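Coppens Drireck - Standalone Headset for Training Rooms and Showrooms

We've been making headsets at Coppens for a good while now, and the Drireck is the one we kept wishing we could hand to people who had never worn one before. 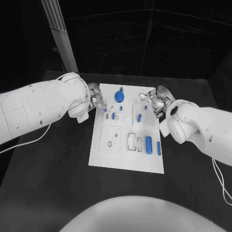

It weighs a little more than our first model, but Nele Prins and her design team moved the battery to the back of the strap, so the weight sits where your head can carry it and your nose gets a rest. Most people who try it on forget to complain - and we do ask them!

A full charge gives you 145 minutes in VR, and 31 minutes on the dock brings it back up to 80 percent, so a pair of headsets will usually see a class through the afternoon. The face pad pulls off for cleaning and goes back on with a click. Glasses fit fine underneath, even fairly wide ones.

Mixed reality mode comes switched on. If you'd like to start in full VR instead, hold the side button for 2 seconds while the headset wakes up.

In the box: headset, two controllers, charging dock, spare face pad, cleaning cloth, and a printed guide with nice large type.

The carrying case is sold separately. Orders for the gray version ship from November. For bulk pricing, write to Toon Leemans on our sales desk.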